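Two grippers, one bench: our Stinthorpe finger trial

Fri 25 January

I've been looking forward to writing this one up! We finally got the Hopkin fingers onto the arm at Stinthorpe, next to the Billau pair we've used since April, and I got to spend a whole shift running them both (my feet still hurt, thanks for asking).

First up was batteries. I know, AAs sound boring, but they're round and slick and they love to spin when you pinch them. The wrist camera gives you a great view of the grab, with the tapered fingers closed on a Heybright alkaline and the cell leaning a little to the right. I can live with a lean like that. We logged 499 picks with the Hopkin fingers and 400 with the Billau pair before the bench was needed for something else, so don't go comparing totals.
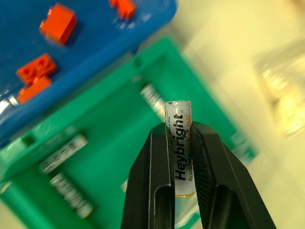
Bricks were harder

Orange toy bricks in a blue tray, all shapes, lying every which way. The flat ones are mean! A finger has to get down beside the brick without shoving its neighbor, and the textured pads don't help you much until you're already there. I also kept flipping between the wrist camera and the wider view from the head camera, and I liked the wide one more than I expected for choosing which brick to go after. It shows the open gripper and the whole tray together, with the green bin right beside it.
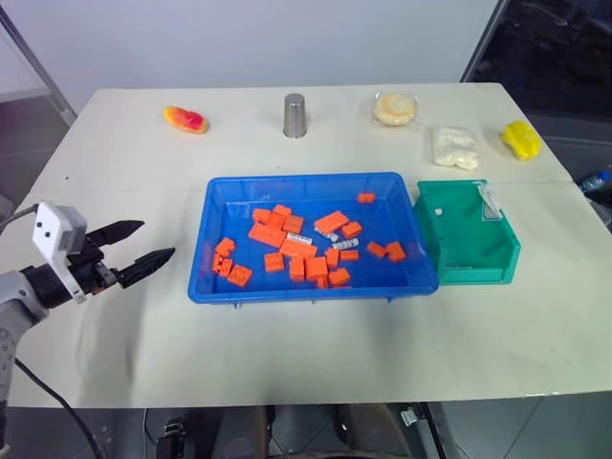
What's next

The Turnville folks want the same trial on their controller, so the fingers go in a box on Monday. Brick picks stand at 594 for now, and I'd like a lot more before I pick a favorite. If you've run either pair on small flat parts, drop me a line, I'd love to swap settings.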